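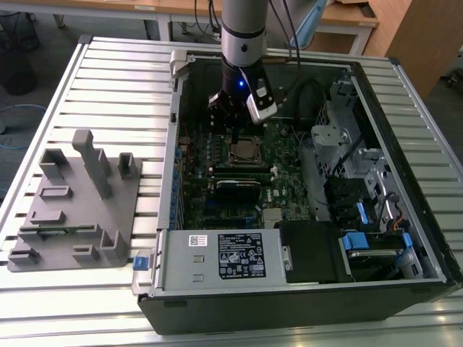
Kylie Goodwin wrote under my last post that she passed her Savwood networking certificate without sitting a single practice exam, and that in her view people like me use them to put off booking the real one. She said it very kindly, with a smiley, but I have been chewing on it all week, and what started as a short reply to her has grown into a whole post. Sorry, Kylie!

She has a point, at least about me. I bought the Tomaszewski study guide last June, all 600 pages of it, and I was going to be finished by the end of the summer. By the end of the summer I had a very well-thumbed chapter on cabling and a bookmark that hadn't moved. Then I discovered the practice papers on Ukulus, and for a while I was in heaven. You sit down with a cup of tea, you answer a batch of questions, you get a percentage and a little green bar, and you go to bed feeling you've done something. I did the same papers over and over. My scores went up beautifully.

The trouble was that I had stopped reading the questions. I knew that the one beginning "A small office has moved to a new building" wanted the answer about the default gateway, and I'd have clicked on it in my sleep. When my nephew changed the details and read it out to me over Sunday lunch – different office, different addresses, the fault somewhere else – I sat there with my fork in the air and hadn't the faintest idea.

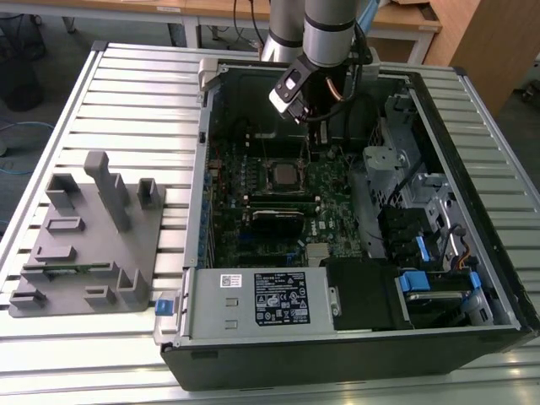

So I changed how I went about it. I still do the practice papers, but I don't let myself do the same one again within a month, and for every question I write a line in an exercise book saying why the wrong answers are wrong. It is terribly slow. A paper that used to take me an evening now takes most of a week, and some nights I get through four questions and give up in favour of the washing-up. But it's the wrong answers where the learning has been, for me anyway. I must have muddled up the two kinds of address translation a dozen times before I had to put in my own words what each one was for.

I also made cards, proper paper ones, for the things that simply have to be known by heart. Port numbers, mostly, and the layers, and the wireless standards with their dreadful names. There were 200 of them at the last tidy-up, held together with the elastic from a bunch of asparagus. I do a handful on the bus. A lady asked me the other morning whether I was learning Polish.

Subnetting deserves a paragraph of its own, and I know several of you are stuck on it too, going by the emails. I'd tried the shortcut in the guide and the different shortcut in the videos and ended up with a sort of soup of both. What finally worked was throwing both of them out and doing it the long way in pencil, writing out the ones and noughts, every day before breakfast for three weeks. I'm still not quick. I am usually right, though, and on the mocks I've had enough time left over at the end for that to be fine.

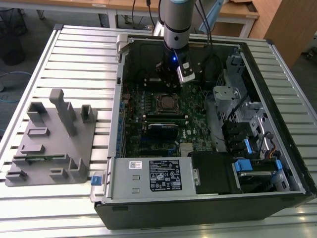 Which brings me back to the booking, and to Kylie. On the evening I read her comment I went on to the Levudent site (they run the test centre nearest to me, above the building society) and looked at the dates, closed it, made some toast, opened it again and booked. I've got a confirmation number ending in 2092 and a stern email about bringing 2 forms of identification, one with a photograph. My driving licence has my old address on it, so I've spent a happy hour finding out whether that matters. The woman on the phone said it doesn't, as long as the name matches exactly, middle name and all. Do check yours if you've got married or dropped a middle name along the way.

I've asked for the 9 a.m. slot. My brain is good for nothing after lunch, and I'd only spend the morning pacing up and down the kitchen and re-reading things I already know. Between now and then I've got two full papers I haven't looked at yet, which I've been saving like the last of the Christmas chocolates. I shall do one of them a fortnight before, timed and with my phone in another room, and the other one a week later. After that it's only the cards and a bit of pencil work.

If any of you have sat the current version, I'd love to know how the drag-and-drop questions behave, and whether you can go back and change one once you've moved on. The guide says yes and the website seems to say no. Leave me a comment – you too, Kylie, I promise I've forgiven you.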